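My Toothbrush Is Harder Than Your Chess Game

I've wanted a robot to clean my bathroom since I was six. So when Clenia let me hang around its practice space in April, I showed up with a list (grout was on it, obviously). They laughed and pointed me to table 5.
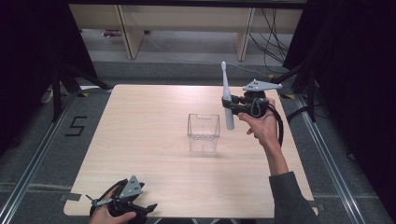
2 min read

Toothbrush, clear container, a gripper in each hand. Go! The idea is that a person does the chore through the grippers over and over, and the software picks up how it goes. Ferhat Uçar, who runs the sessions, wants 200 good tries of each chore. I managed 16 before my wrist complained, and he kept 62 percent of the lot, so ten, if he's feeling generous.

And wow, it's fiddly. You lose your fingertips, so you squeeze and hope.

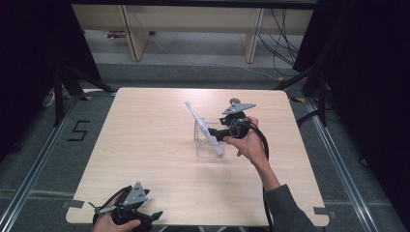
The brush leaning in its box, gripper still on the handle.

So can a machine tidy my sink yet? Ferhat says their robot, Fela, does fine with a brush it knows and gets lost with a new one. Mine's new every three months! I'm keeping my sponge for now, but I did ask him to call me when they get to grout.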